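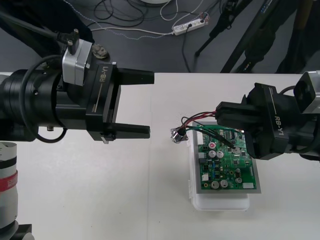
4.2 Placing the board on the work surface

Carry out this section before connecting any lead to a supply. The procedure applies to the Zurnum control board in all versions of the Filali ventilation unit.

1. Clear the tabletop. An area 600 mm wide is enough for the board, its support and the tray of fasteners.

2. Set a plastic container on the table as a riser. The container must stand flat and must not rock when pressed at the corners.

3. Lay the flat gray support on the container, then lay the board on the support with the component side up. The support should extend slightly past the edges of the board.

4. Check that the wires attached to the board lie without tension. Do not lift or turn the board by its wires.

Note: The multi-pin header is white and runs along the left edge of the board when the board is in the working position. All positions in this manual – left, right, upper, lower – are given from this orientation.

CAUTION: Handle the board by its edges only. Wear a grounded wrist strap whenever the cover of the unit is off.

4.3 Inspecting the board

1. Examine the white header for bent or missing pins. A bent pin may be straightened once with flat tweezers. If it bends again, replace the board (order no. 1730).

2. Look along both long edges for cracked solder joints. Use a lamp placed low and to one side.

3. Remove dust with a soft antistatic brush. Compressed air may be used at a distance of 60 mm or more.

4. Inspect the insulation where the wires meet the board. If bare conductor is visible, stop and go to Section 6.

CAUTION: Do not use solvent cleaners near the header. Residue left between the pins can cause false readings at start-up.

4.4 Seating the cable

1. Hold the Jirnov cable plug level with the header, with the keyed side facing outward.

2. Press the plug in evenly until both latches close. Do not rock it from end to end.

3. Pull lightly on the plug body to confirm that it is held. If it comes free, check the latches for damage and repeat step 2.

4. Route the cable away from the board and secure it with one tie. Leave enough slack for the board to be lowered into the housing.

Note: Units supplied with the Ivberg mounting kit use a shorter cable. Fit the board in the housing first, then seat the plug.

4.5 Before closing the housing

Confirm that no loose screws or wire ends remain on or under the board. Tighten the housing screws in the order shown on page 17, then continue with Section 5, First power-up.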